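Textile Care and Handling, Unit 5
Handling and folding knitted garments
Course handout, prepared by Junhao Cui 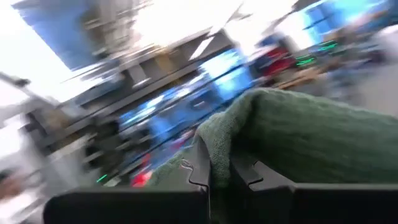
Knitted cloth is made of interlocked loops. A woven cloth of the same weight has straight yarns in two directions and resists pulling along either of them. A knit has no straight yarns to take the load, so the loops change shape first and the yarn itself is strained only later. Most of the handling faults covered in this unit follow from that difference.

1. Terms used in this unit

Course: a row of loops across the width of the fabric.
Wale: a column of loops along the length.
Rib: wales of face loops alternating with wales of back loops. Rib stretches across its width far more than plain knit.
Recovery: the return of the fabric to its former size after a load is removed.
Pilling: small balls of tangled fibre on the surface, formed by rubbing.

2. Picking up

A knit lifted from one point hangs its whole weight on a few loops. The fabric gathers into a fold at the grip and the free part drapes away from it. For a short lift this does no harm to a sound garment. Held for longer, a heavy garment will grow in length, and a wet one will grow sooner.

Lift with the grip on a doubled layer where possible. On a jumper the preferred points are the two shoulder seams. Do not lift by the cuff, the neckband or the hem. Light green, grey and cream yarns show surface wear less readily than navy or black, so check them by touch as well as by eye before handling.

3. Inspection before folding

Lay the garment face down on a clean, flat surface. Check the underarms, the elbows and the side seams for thinning and fuzz. A fuzzy patch is loose fibre raised from the yarn and is not in itself a hole. Press the area from behind with a flat hand and look for broken loops. A broken loop must be secured before the garment is folded or it will run along the wale.

Record faults on the sheet under the garment number. Example entry: 2384, left elbow, fuzz, no broken loops.

4. Standard fold

4.1 Smooth the body from the centre outwards. Do not pull at the corners.
4.2 Fold one side in to the centre line, with the fold parallel to the wales.
4.3 Lay the sleeve down along the folded side.
4.4 Repeat for the other side.
4.5 Bring the hem up to the middle, then fold once more to the neck.
4.6 Turn the garment over and square the edges with the flat of the hand.

For thick knits leave out the second fold in 4.5. The finished width for the Skerkard shelf trays is set by the card template, issued with the practical kit.

5. Storage

Store flat. Hangers load the shoulders and leave a ridge that may not steam out. Place the heaviest garments at the bottom of a stack and refold any garment kept through the summer, normally in July, along a different line.

6. Practical

Work in groups of 2. Each group folds 16 garments and completes one inspection sheet. Sheets go to Kazuhiro Shimada at the end of the session. Read section 3 again before starting.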